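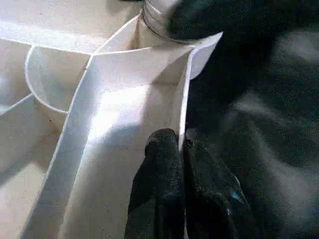 White cardstock dividers, with two black gripper fingers in the middle channel.

Ayana Alemneh spent six years as a logistics officer before she took over the weekly bulletin at Brorkado, a small site that collects news and job openings for people who work in relief and development. She reads job ads for most of the morning. In August she started keeping a list of the ones that did not give a salary.

"I looked at 858 ads that month," she says. "Only 61 gave a figure, or even a range. The rest said 'competitive' or 'according to our scale', and then you couldn't find the scale anywhere."

The site now marks every listing that leaves out the pay. Alemneh expected complaints from employers and got a few. One agency pulled its ads for two weeks and then sent them back with the pay grade filled in.

Her own first contract was in Feyisa, where she ran a warehouse and a fleet of trucks. She accepted the post before she knew what it paid. "I was 26 and I wanted to go. I would have said yes to anything. When I got there, I found out the man at the next desk was getting more than double for the same work, and he'd been hired from abroad. We got along fine. We just never talked about it."

She does not think everyone should be paid the same. Somebody moving a family across the world has costs that a local hire does not, she says, and those can be listed as allowances. What bothers her is the base salary.

Cheng-en Kwok handles hiring at Grumora, which runs water and clinic programs out of an office in Itthorpe. He began posting salaries last year and says it made his job easier in some ways and harder in others.

"We get fewer applications, but the people who apply know what they're getting into," he says. "The hard part was inside. Staff who'd been here a long time saw what we were offering new people. I had a lot of meetings – long ones – and some of them were fair complaints."

Two salaries were raised as a result. Kwok says donors asked no questions about it.

Alemneh would like the bigger agencies to go next, though she is not counting on it. For now she is working on a second list, of ads that ask for five years of field experience and call the post an internship.

"I'm up to nine," she says. "I haven't decided what to do with them yet."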